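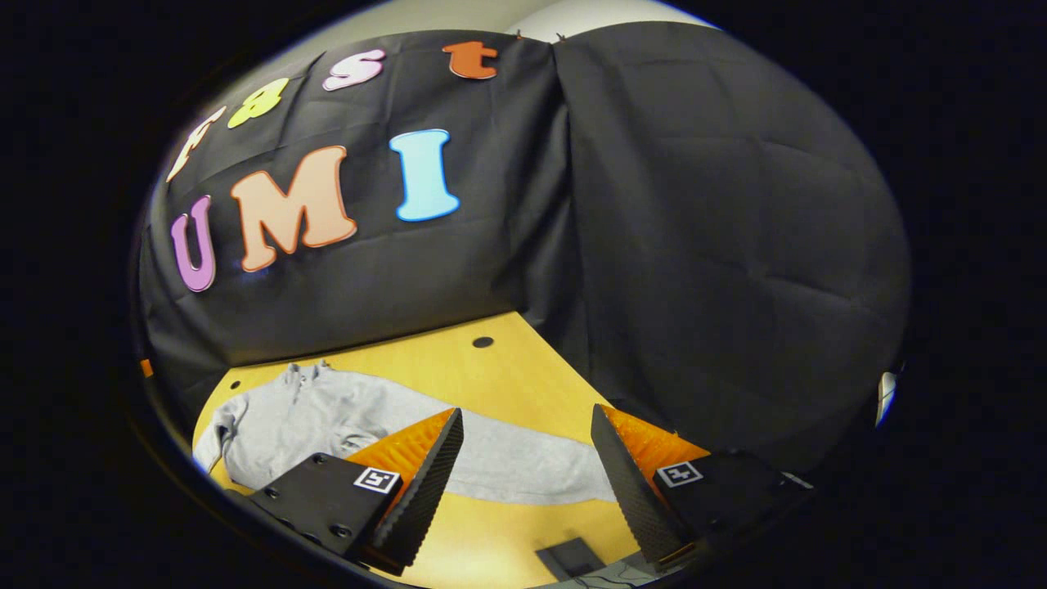
16/01/2022
Folding set, sweatshirt, second table

Started the sweatshirt part of the folding set today. Towels are finished and copied over, 1000 kept episodes. The sweatshirt target is 855 for the first round, and we'll look at the training curves before deciding on more.

Setup as left for whoever is in next: gray sweatshirt, light table, black cloth on the clips, letters on the left panel. Please leave the letters alone. The mapping run for this table was done with them where they are, and the towel set showed what happens when the background changes between mapping and recording -- Skirari loses the pose halfway through an episode and we throw it out afterwards. The right panel has a lot of slack in it and moves when the door opens. I tried pulling it tighter and it came off the clip, so it's back the way it was. Door stays shut while recording.

Order for each episode, agreed with Gerrit before lunch:

Lay the sweatshirt flat, front up, hood to the left.
Start recording, hold still over the table for a slow count of three.
Near sleeve in across the body.
Far sleeve in.
Hood down over the sleeves.
Bottom hem up to the neck.
Open the fingers, lift away, hold still again, stop.

Gerrit wanted the hood first. We did a few that way and the hood slid back out every time the second sleeve came across, so sleeves first it is. The early ones are in the folder called hood_first and should not be mixed in. I haven't deleted them because Gerrit thinks they may be useful later as recoveries.

Sleeve grasps. The cuff is thick and the fingers close on it well enough if you come in from the side with one tip under the edge. Coming straight down pinches only the top layer, and then the sleeve twists as it is carried. Both count as valid as long as the sleeve ends up flat, but I would like the side approach in most of them. If we mix the two styles half and half the policy will probably pick something in between, and in between misses the cuff. We saw that with the towel corners in December.

Keep both finger tags in view the whole time. The gripper width is read off the tags, and if a tag goes under the cloth the width gets filled in from the neighbors, which is fine for a few images and bad for a long stretch. On the hood fold it is very easy to push a finger too deep. Go shallow and take less fabric.

Speed. My first batch was too fast. Watched back on the Zusadari viewer, the carry across the body blurs and the tracking gets jumpy right where it matters. Slowed down after that and the later ones look clean. Gerrit is naturally slower than me and his are all fine.

Counts at the end of the day, from the log:

Recorded: not tallied yet, Gerrit still has part of it on his card.
Rejected by tracking, my share: 17.
Disk index on Zevach now stands at 1293 episodes, all tasks together, before today's upload.

Most of the rejects are from one stretch in the afternoon. I had the ceiling lights down to cut the glare on the table and forgot to put them back up. Exposure went long, blur went up, tracking failed. Lights stay at full from now on, glare or no glare. I'll put tape over the dimmer.

Starting positions. I went through what I had and the sweatshirt is in nearly the same place in all of them, same angle too. That's no good. From tomorrow, shift it and turn it a bit before each episode. Also do some with one sleeve already half bent, and some with the hood bunched up, the way it lands when you drop it. Perfectly flat starts should be the smaller part of the set. I'd rather have fewer episodes and more spread.

Labels. One line per episode in the sheet: who, start pose (flat, bent sleeve, bunched hood, rotated), result (good, loose, failed). A loose fold is one where a sleeve sticks out past the body. Keep the loose ones, mark them, and don't refold them in the same recording. If you drop a sleeve and pick it up again cleanly, that is still good, and please don't stop the recording for it. Those are worth having.

Second garment: Gerrit is asking the Martens people whether we can have a few of their work shirts in different sizes. If not, I'll buy some. We need at least one dark one. Against the black cloth a dark shirt may be hard to see at the back of the table, so maybe that one should be done on the other table with no cloth. Undecided.

To do:
-- get Gerrit's card and upload
-- rerun the mapping check before the first episode tomorrow
-- new orange pads, if the spares have come; the ones on now still grip but I want a second pair in the drawer
-- write the start pose list on a card and put it by the keyboard
-- ask whether the held-out test should use this sweatshirt in new poses, or a sweatshirt the policy has never seen. I think both, scored apart. Gerrit says only the second one is interesting.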